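Poltora: simulated demonstrations driven by hand

README, July release

Welcome, and thank you for taking an interest in our little collection! Poltora is a set of 707 demonstrations in which a person steers a simulated arm from a desk, using a handheld controller, while the simulator keeps a record of everything the arm does and sees. Kirsten Ross and Driss Zerouali did most of the driving, with Mohcine Fawzy looking after the simulator and patiently restarting it whenever one of us asked too much of it.

Every episode comes with the view from the wrist, the joint positions, the opening of the jaws and the raw controller signal. We kept that last one because a few early readers wanted to study the operators themselves, hesitations and all.

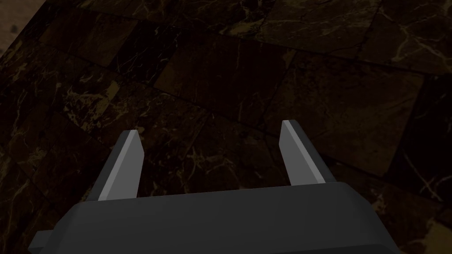

Do I need the same controller to replay the episodes?
Any machine that runs the simulator will do, as replay reads the saved joint positions and leaves the controller signal alone.

A word about the floors. Sanaa Ouali built the room textures, and she was generous with them, so you'll find dark veined marble in some views and much plainer surfaces in others. If you're training on the wrist view, please mix your episodes well before you start (we didn't the first time, and lost a good part of the month to it).
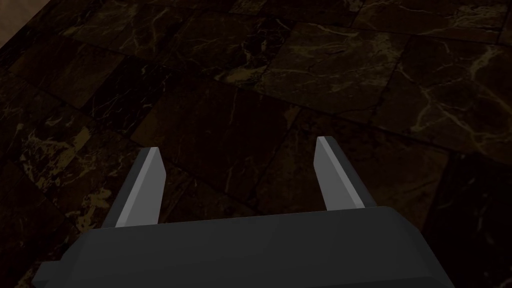
Wrist view, jaws open over the marble tiles.

Episodes are stored in 8 folders, and each folder has a short text file with the operator's notes. Do read them if you have the time! Kirsten's are especially good on how she lines up an approach when the wrist view is all she has to go by, and Driss writes down every spot where he backed off and tried again.

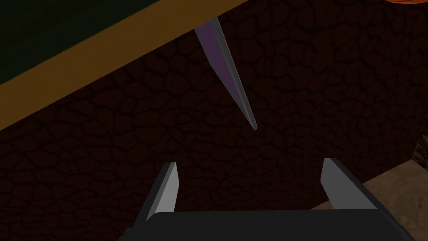

Those second tries are left in on purpose, and they carry the tag "retry" so that you can filter them out if your method prefers clean runs. Ragnvald Strand trains with them and without them and is happy to share his settings with anyone who writes to him.

Lighting is on the dim side throughout. The brightness option in the loader is off by default, and you're welcome to turn it up.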